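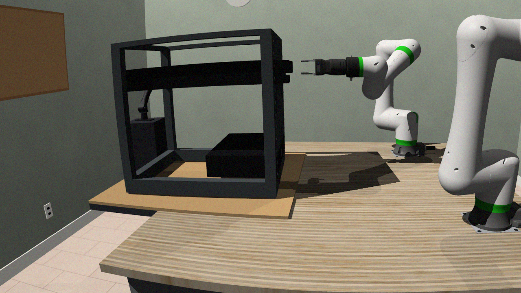
Simulated two-arm workcell in Divalik, with an open parallel gripper facing the frame on the board.

Divalik is a software stack for planning, perception and control of two-arm robot workcells. It is developed by Sinitex and is used mostly in simulation, where manipulation programs are written and checked before transfer to hardware. The name covers the planner, the scene server and a set of command-line tools.

History

Work on the planner began at Skiten under Georges Atallah and Fadi Zein as a replacement for an in-house trajectory library. Sinitex took over the code in February, and the first public version, 4.0, followed in June 2022. Zaid Harb rewrote the collision module for that release. Version numbers below 4 refer to the Skiten library and are not compatible with current scene files.

Architecture

A scene file lists the fixed bodies, the arms and the mounting transform of each arm base. The scene server loads the file, steps the physics and publishes joint states and camera images to the other processes. The planner holds its own copy of the geometry, in which each link is replaced by a set of convex hulls.

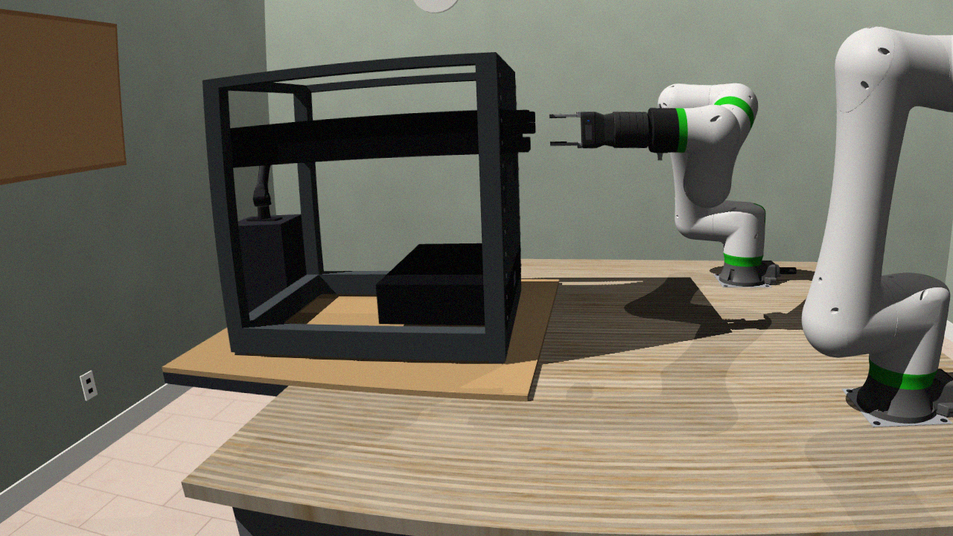
Motion toward a part is split into two stages. The transit stage uses a sampling-based planner and keeps a set clearance from every body in the scene. The approach stage starts at a pregrasp pose a short distance from the part and moves the tool in a straight line along the gripper axis - contact between the fingers and the target is allowed only here. If inverse kinematics has no continuous solution along the line, the pregrasp pose is rejected and another is drawn, up to a limit of 200 draws per request.

Arms that share a table are planned in priority order. The first arm is planned alone, and its timed path is then treated as a moving obstacle for the second. A parked arm is treated as a fixed body.

Perception
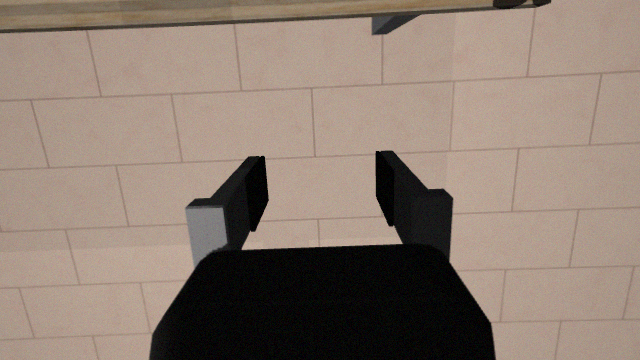
Simulated view from behind the open gripper, looking toward a tiled surface.

Camera images are rendered by the scene server and passed to the pose estimator, which returns six values per object, three for position and three for rotation. Pixels belonging to the gripper are masked with the current joint state before matching. Repeating textures such as tile or grating are a known source of false matches, and the estimator rejects any pose that falls outside the volume given in the scene file.

Control

Paths are executed by a joint impedance controller. Stiffness is set separately for transit and approach, with the lower value normally used for approach. 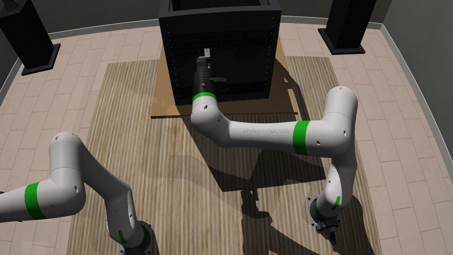 Reaching into an open-fronted enclosure is handled as a special case. The opening is declared as a portal, and the planner requires the wrist to pass through it with a bounded tilt. The elbow stays outside the portal and is kept away from the neighboring arm by the ordinary clearance term. On exit the same path is run in reverse, unless a part has been grasped, in which case the path is checked again with the part attached.

Tooling

The replay tool, written by Elie Sfeir, reads a run log and redraws the scene at any time step from any declared camera. A second tool compares two logs and reports the first step at which the joint states differ. Scene files can be imported from the Tarawneh format, although contact parameters are dropped and must be entered by hand.

Limitations

Divalik does not model cables or other flexible bodies. Priority planning is incomplete: it can fail on problems that have a solution if the arms are planned in the other order. Qusai Ghanem has proposed a joint search for both arms - it remains an experimental option and is off by default.

See also

Motion planning
Impedance control
Pose estimation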